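Hausrundbrief Juli, Punkt 4: Teeküche, Schlüssel, Sommerfest

Kurz und in Eile, der Drucker wartet und ich muss um halb sechs los.

Erstens der Mietvertrag. Nornent hat verlängert, zwei Jahre, gleiche Miete, Nebenkosten plus 7 Prozent. Benedita Ramalho hat verhandelt, drei Termine, zuletzt am Telefon aus dem Zug. Danke! Der Vertrag liegt im Büro, wer ihn lesen will, bitte dort lesen und nicht mitnehmen.

Zweitens die Küche. Rückmeldungen zur Umfrage: 93. Verschickt hatten wir 241, also gar nicht schlecht für die Ferienzeit. Klare Mehrheit für dunkle Rückwand und Arbeitsflächen in Steinoptik. Gegen offene Regale gab es viel Protest, die sind raus. Farbe der Fensterrahmen noch strittig, dazu bitte bis Samstag melden.

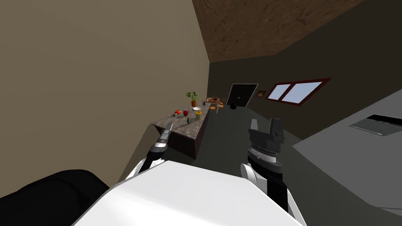
Küchenansicht mit gesprenkelter Granitplatte, hinten das Fenster mit dunkelrotem Rahmen.

Wer keine Meinung zur Farbe hat, muss auch nichts schreiben. Angebote für den Einbau kommen von Adbridge und Brullance, Judite Barreto vergleicht gerade. Das eine ist billiger, dafür ohne Abtransport der alten Schränke. Die alten Schränke gehen an Selbstabholer, Zettel hängt am schwarzen Brett. Bitte mit Namen eintragen, "ich" reicht nicht.

Während des Umbaus kein warmes Wasser im Erdgeschoss. Oben läuft alles normal weiter, Toiletten auch. Die Mittagsrunde zieht so lange in den Kursraum, Wasserkocher nehmen wir mit. 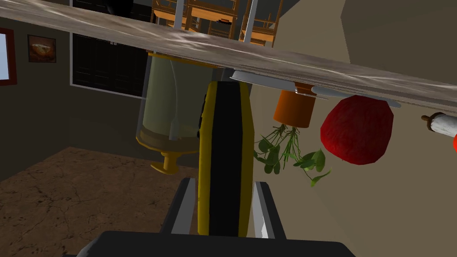
Der Nähkurs von Akosua Nyarko weicht deshalb auf den Abend aus, 19 Uhr, gleicher Tag wie immer. Wer dann nicht kann, meldet sich direkt bei ihr, sie führt eine Warteliste für den Herbst. Maschinen bitte wieder zudecken!! Letztes Mal standen zwei offen da.

Drittens Schlüssel. Es fehlen immer noch welche vom Seiteneingang. Taschen durchsehen, Jackentaschen auch. Abgabe bei Baptiste Vidal oder in den Briefkasten, gern ohne Erklärung. Ab August kostet ein Ersatz.

Viertens Kaffee und Tee. Beschluss der letzten Runde: keine Kapseln mehr, die Maschine geht weg. Künftig Presskanne. Bohnen gemahlen kaufen, grob, Quittung in die Dose. Satz gehört in den Biomüll und nicht inden Ausguss.
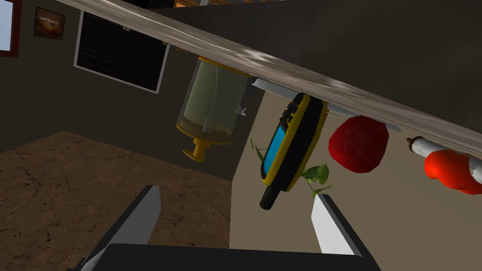

Durchsichtiges Gefäß mit gelbem Rand und gelbem Knauf.

Fünftens Sommerfest. Kuchenliste ist fast leer, herzhaft haben wir dagegen genug. Úna Tully sucht noch Leute zum Aufbauen, ab 14 Uhr, Bierbänke stehen im Keller. Musik macht wieder Ryu, diesmal leiser, versprochen. Bei Regen drinnen, dann wirds eng aber geht schon.

Nächster Rundbrief erst nach den Ferien. Beiträge dafür bitte als Text in der Mail, keine Fotos von Zetteln.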